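About Grolovlow

Grolovlow designs and tests wire storage goods for kitchens and small workrooms. The shop in Taltodham covers 2,212 square feet, and the current catalog lists 355 racks, baskets and shelf inserts. Bench work runs Monday to Thursday.
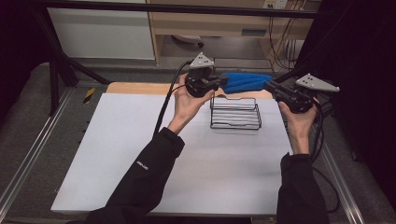 Serena Sartori
Product Testing

A black wire rack on a light board is a typical bench setup. Parallel wires form the sides and bottom, and a raised loop runs along the back edge. Load tests on open racks go to 4,000 cycles. Wire spacing and loop height are recorded before and after each run.

Drawings and load sheets are available to trade buyers from Ubaldo Sala in the Taltodham office.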